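Chapter 2
Closure of Short Linear Wounds

Naveen Singhal and Trilok Nishad

Learning objectives

After reading this chapter, the student should be able to state the forces acting on a closed wound edge, choose a bite width and spacing for a given tissue depth, and explain why knot security depends on the material as well as on the number of throws.

2.1 Tension and the wound edge

A wound edge is under load before any stitch is placed. Skin and most soft tissues are held in slight stretch by the fibers running through them, and a cut across those fibers lets the edges draw apart. A cut that runs along them gapes less. The suture must supply enough force to bring the edges into contact and no more. Past that point the extra force goes into the tissue inside the loop, where it presses on small vessels and slows the flow of blood.

Bite width is the distance from the entry point of the needle to the wound edge. It should be equal on both sides. If one bite is deeper than the other, the edges meet at different heights and a step forms. Spacing is the distance between neighboring stitches along the wound. For a straight cut of even depth, spacing is usually set equal to the full width of the stitch, then reduced where the tissue is thin or the pull is high.

The needle enters at 90 degrees to the surface. A flatter entry gives a shallow path that rolls the edge inward – a common fault in early practice, and one that is hard to correct once the knot is down.

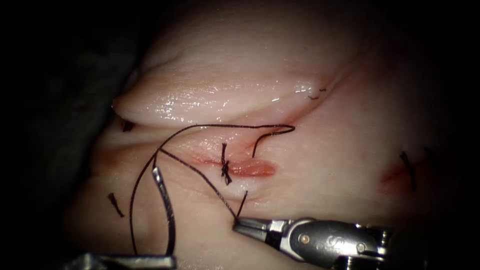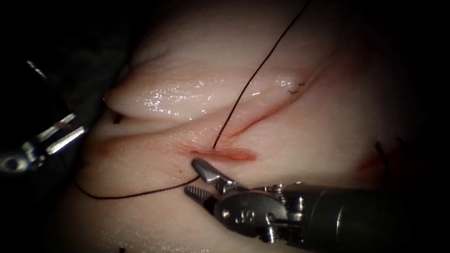
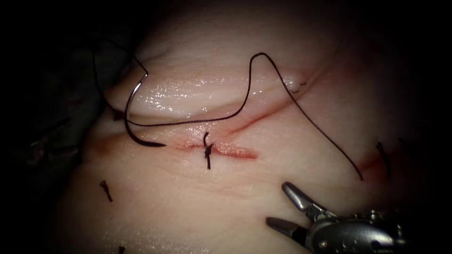 Figure 2.1. Short linear incisions in pale, moist tissue, each below a raised fold.

2.2 Knot security

A knot holds by friction between the strands. Braided thread has a rough surface and grips itself well, so fewer throws are needed. Single-strand thread is smooth and stiff, tends to spring back to its first shape, and needs more throws to reach the same holding force. The first throw sets the tension and the second locks it. If the strands are pulled unevenly, a square knot can turn into a sliding one with no clear change in outward shape.

Bhardwaj's rule, used in the worked problems at the end of this chapter, treats the loop as a thin band under even load. It is a rough model. It ignores swelling, which raises the load on the loop after closure, and so it should be read as a lower bound.

Tail length is a compromise. Short tails may slip back through the knot, and long tails add foreign material to the wound. Section 2.3 takes up the choice of material, beginning with thread that is absorbed by the body.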